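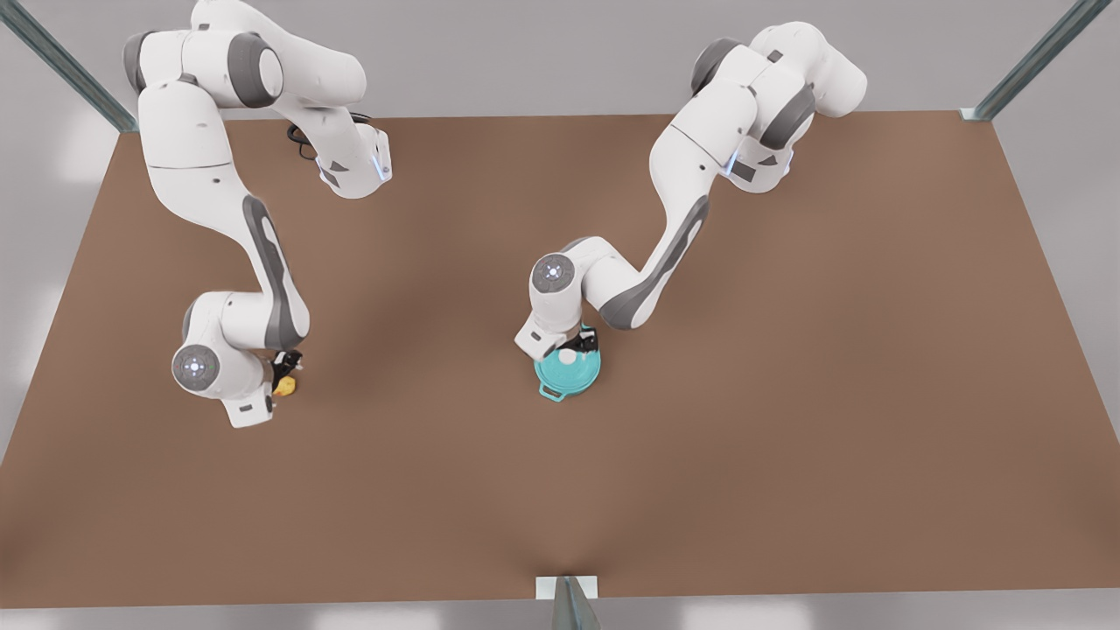
Two white arms over a brown table.

How to Run a Rugby Season Review at Club Level

A season review works best when it's done within a month of the last game, while people still remember what happened. The method below suits an amateur side with one or two coaches and no analyst. We have used it at Ganwood for our first and second teams.

What you need

Match reports or scoresheets for every league game
Video of at least a few games, even if it was shot on a phone
Training attendance records
A spreadsheet with one row per game

Step 1: Fill in the spreadsheet

Give each game a row and enter the score at halftime and full time, penalties conceded, lineouts won and lost on your own throw, scrums won and lost on your own feed, tries scored and tries conceded. Leave a cell blank if you don't have the number. A guess will throw off your totals later.

Add a column for where each try started. Use short codes: L for lineout, S for scrum, T for turnover, K for kick return, P for a quick tap penalty. Do the same for tries conceded.

Step 2: Total it up

Work out your own-ball lineout percentage first. Our second team threw to 200 lineouts over the season and won 104 of them, so 52 percent. We had spent most of our training time on defense. That one line changed the plan for the next preseason.

Next, split the penalties by half. If most of them come after halftime, look at fitness and at when you make your substitutions. If they come early, look at discipline at the breakdown.

Step 3: Pick the games to watch

You won't have time for all of them. Choose one clear win, one heavy loss and two close games. We used the away matches at Hotance and Peñalver for the close ones. Watch each game once straight through without stopping, then a second time with the spreadsheet open.

Step 4: Ask the players

Send a short form before any meeting. Keep it to 9 questions or fewer and let people leave their names off. Ask what they would keep in training, what they would drop, and whether they knew their role on kickoffs and restarts. Forwards and backs often give very different answers, so sort the replies by position.

Step 5: Hold the meeting

Sunday at 10 a.m. has worked for us. Bring the captains, the coaches and whoever handles selection. Allow 90 minutes. Show the totals first, then the video clips, then the form replies. Save any talk about individual players for a separate conversation.

If the head coach's position is up for discussion, the club officers should deal with that on another day. Mixing the two makes people defensive, and the rugby questions don't get answered.

Step 6: Write down the changes

Limit yourself to four changes for next season. For each one, put down who is in charge of it and how you'll measure it. "Better lineout" is too vague. "Own-ball lineout above 70 percent by the end of October" can be checked.

Post the list where the squad will see it and go back to it after the fourth league game. Keep the spreadsheet too, with the same columns, so next year's figures can go right beside these.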